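Section 4. Safe Operation of Hand-Held Grippers at a Shared Table

4.1 Scope

This section applies to all operators who use Tilivel hand-held grippers to fold, turn or move garments and other soft goods at a table. It covers preparation of the work surface, handling rules during a task, and the checks required before a station is released to the next operator. Rules for grippers mounted on a powered arm are given in Section 7 and take precedence wherever the two sections differ.

Operators must have completed the Urbańczyk site induction before using a gripper without supervision. The induction record is kept with the station log.

4.2 Before Starting

1. Confirm that the station is signed out in your name in the log.

2. Remove rings, bracelets and loose lanyards. Roll sleeves above the wrist.

3. Inspect both fingers of each gripper. The ridged inner surfaces must be free of lint, thread and adhesive. Use the soft brush supplied with the station.

4. Inspect the soft pads behind the fingers. A pad that is torn, or that lifts away when pressed lightly with a thumb, must be replaced before work begins.

5. Check that each square marker on the finger housings is clean, flat and readable. Do not write on a marker or cover it with tape.

6. Open and close each gripper 3 times without a load. The fingers must travel smoothly and return fully open.

7. Route every cable away from the operator's forearms and clear of the front edge of the table.

CAUTION: Do not clean the fingers with solvent. Solvent hardens the pads and may loosen the markers. Use a dry cloth or the brush only.

4.3 Handling Rules

1. Work with one garment at a time. Other garments are to be stored off the table until they are needed.

2. Approach the garment with the fingers open. Close them only when both tips are on either side of the fabric to be gripped.

3. Take hold of fabric only. Buttons, zipper pulls, drawstrings and labels are not gripping points.

4. Keep the free hand outside the space between the fingers at all times, including when the gripper is set down.

5. Lift slowly. If the fabric catches, open the fingers and begin the grip again. Do not pull.

6. When two grippers are in use, the operator shall keep the tips from crossing. A gripper that is not in use shall be held still or returned to its rest.

NOTE: Operators who are left-handed may exchange the two grippers, provided that the change is entered in the log before the first task.

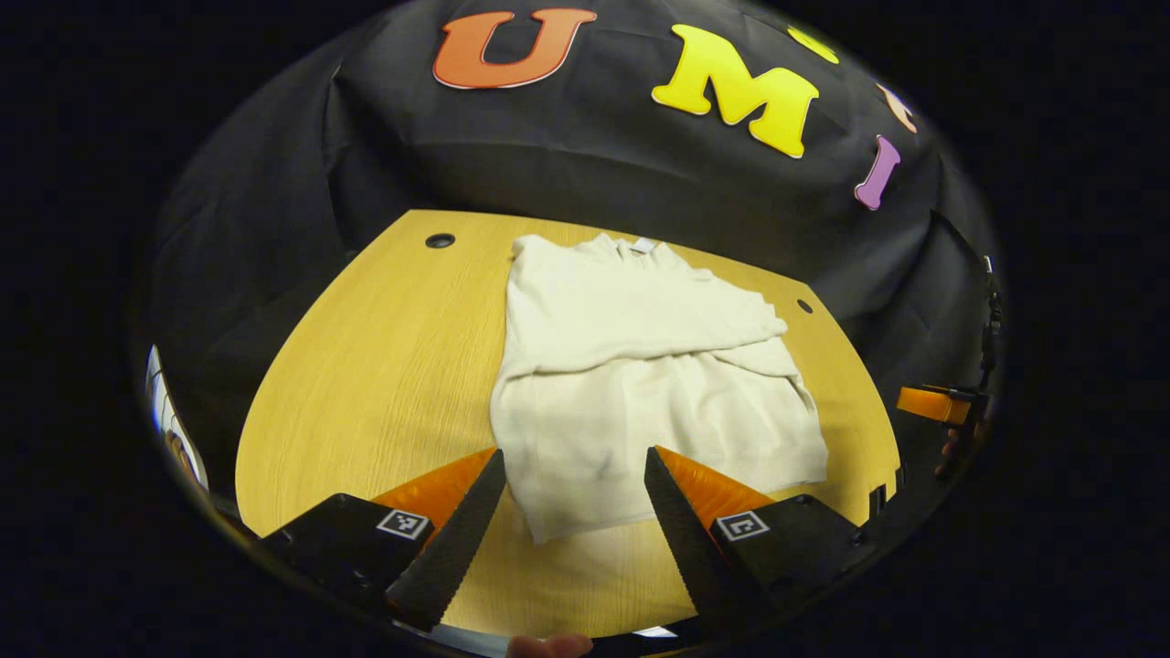

Choice of gripping point is the most frequent cause of a rejected task, and operators should settle it before the fingers reach the fabric. For a folded garment, the preferred point is a free edge that can be taken without disturbing the fold. On a folded white top with its bottom hem lying between the open fingers, the hem is the correct point, and the small label at the collar is to be left alone. A sleeve end that angles down at the side of the bundle may be taken second, after the hem has been set. Gripping through the fold line across the middle is not permitted, as it joins the upper and lower layers and will open the bundle when lifted.

4.4 Table Surface and Surroundings

1. The surface must be dry and free of crumbs, pins and loose thread.

2. Cable holes in the table shall not be used as resting places for gripper tips. Keep small items clear of any open hole.

3. Cloth hung behind the table shall be fastened at the top and shall not reach into the working area. Letters or decorations attached to the cloth must be secure enough to stay in place when the cloth is moved by hand.

4. Maintain a clear floor space of 3 feet behind the operator. Bags and cartons are to be placed under the adjoining bench.

CAUTION: If any part of a gripper enters a cable hole, stop and open the fingers before withdrawing it. Forcing a closed gripper out of a hole may bend the finger mount.

4.5 Service Intervals

Finger surfaces and pads are to be replaced after 2000 open-and-close cycles or when wear is visible, whichever comes first. The cycle count is read from the Ulosix station display and copied to the log at the end of each shift. Replacement pads are ordered under part number 266.

Finger mounts are examined every August by the service desk. Operators shall not loosen or adjust the mount screws. A gripper with play in either finger must be tagged and withdrawn from use until it has been examined.

4.6 Releasing the Station

1. Open both grippers fully and return them to their rests.

2. Remove the garment from the table and place it in the bin assigned to the task.

3. Brush the fingers and wipe the table.

4. Record the cycle count, any replaced parts and any dropped or snagged garments.

5. Sign the log. A station that has not been signed off is treated as occupied and may not be used by another operator.

NOTE: Damage to a garment must be reported even when the task was completed. Attach the report form to the log page and notify the shift lead before leaving the area.

Drorkow Station Manual, Section 4. Revised May 10, 2021. © Drorkow. All rights reserved. | Contact the service desk | Back to top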